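Prirkdale Makers Forum > Home Builds > Arms and Grippers

Fundisetti arm: wrist camera loses its place near plain surfaces

lowgear47
Posts: 373
The arm is the Fundisetti design with longer forearm tubes. Gripper is the Gano two-finger one, printed black, and everything runs off a Zein controller. The job I want it to do is put shirts away on hangers.

The mechanical side is mostly done. My trouble is with the wrist camera. I use it to estimate where the gripper is in the room, and the estimate drifts as soon as the camera turns towards anything plain. I logged 1,271 images from one run and the bad stretches all have the same sort of view.

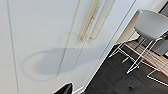
Tracking needs corners and texture, and I don't have many to offer it. The software picks up points on the legs of the bar stool and along the striped rug and holds them well. On the big white surface it has two thin seams and the light fitting to work with, and it also keeps latching on to the soft shadow under the fitting. Shadows move when the arm moves, so those points are worse than having none. Has anyone got round this without sticking markers everywhere?

tallow_and_tin
Posts: 1,271
Stick markers everywhere. Printed squares on card cost pennies and you can take them down when you've finished. I spent a whole April tuning filters on mine before giving in.

brackenside
Posts: 47
I don't agree with markers for this. If it's going to live in a house it has to cope with white walls and white doors. Use the joint encoders for position and only trust the camera for the last few centimetres. What have you got at the head end?

lowgear47
Second camera, higher up, looking down the arm. It copes much better. Same session as the other one:

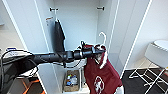
Grip position is what I've been changing most. I started by taking hold of a shoulder of the hanger, and the whole thing would swing round when the arm moved. Now the fingers close on the top with the curved hook left standing clear above them, so it can go over the rail. The maroon shirt is a good one to practise with, as it stands out well against all the white inside the wardrobe. White shirts I haven't tried.

brackenside
That's a sensible grip. I'd worry about the cables on the left though. They loop down a fair way and the open door is right there. Tie them in along the arm before you do anything else.

tallow_and_tin
Leave some slack at the joints if you do. I tied mine tight and pulled a connector out of the Zein board the first time the elbow straightened.

lowgear47
Fair point, both. I'll clip them on the straight tubes and leave loops at the joints.

Tried the encoder idea this evening for moves towards metal. One more from the wrist: 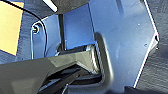
Wrist camera, finger tip close up to the blue panel.

tallow_and_tin
Is it touching? I can't tell from that angle.

lowgear47
Can't tell from the picture either, which is rather the problem. I've been going by motor current, and the reading is noisy at low speed. There's a screw and a small round hole in the panel that ought to make decent tracking points if I can keep the finger from covering them.

brackenside
Put a force sensor behind the finger. A cheap one will do for contact or no contact. You don't need the camera to answer that question.

tallow_and_tin
Now that I do agree with. Still think you want markers for the white parts.

lowgear47
Will order a sensor. For the white parts I'm going to throw away any points on the plain surface and lean on the encoders, then see how far out it is after 3 runs. If it's no better I'll print the squares.

brackenside
Post the log when you have it, with the encoder figures alongside.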